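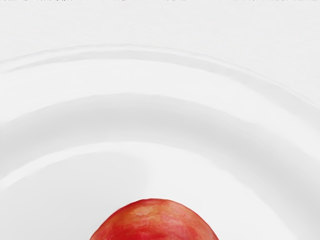

Why would anyone still teach a robot by hand when we have so much recorded data to copy from?

Because the person doing the teaching feels where the task goes wrong, and a stack of old recordings doesn't tell you that.

Speaker notes, Drikemov meetup, November 26, 2018

Start with the question above. Leave it up while people find seats. Wait for the coffee machine to stop.

Two ways to show a robot a job. One, grab the arm and move it yourself, like teaching a very heavy child to bowl. Two, sit across the room with a controller and drive it. We do both at Wilta, and we argue about it at lunch.

By hand: quick to learn, tiring by mid-morning. Your own hands and sleeves end up in the camera view, so the robot may decide that picking fruit requires a cardigan. Pause here. If no laugh, keep moving.

By remote: clean view, slow start. New operators spend their first hour missing things by a thumb's width and blaming the controller. (I blamed the controller for a week.) Mention the delay. You start correcting a mistake the arm has already finished making.

Simulation. Same controller, rendered fruit, rendered dish. Bruises cost nothing. Say clearly that this is practice for the operator as much as for the robot. Round things on curved surfaces are where people learn to stop squeezing.

Numbers slide. We recorded 321 demos on the Turkel task and kept 100. Somebody will ask about the rest. Most of them were me. Hesitating over the grasp is the worst habit, as the robot copies the hesitation beautifully and leaves out the grasp.

Bouvier story, short version only. 13 demos from one very tidy operator beat a much bigger pile from all of us. Don't claim this as a law. It was one task and one very tidy operator.

Advice bit, read slowly:
Decide where the arm starts and stick to it.
Throw out bad runs the same day, while you still remember why.
Swap operators after 16 runs. They'll say they're fine.

Skip the gripper slide if running late. Questions. If asked when the December workshop is, say the sign-up sheet is by the door, then check that it is.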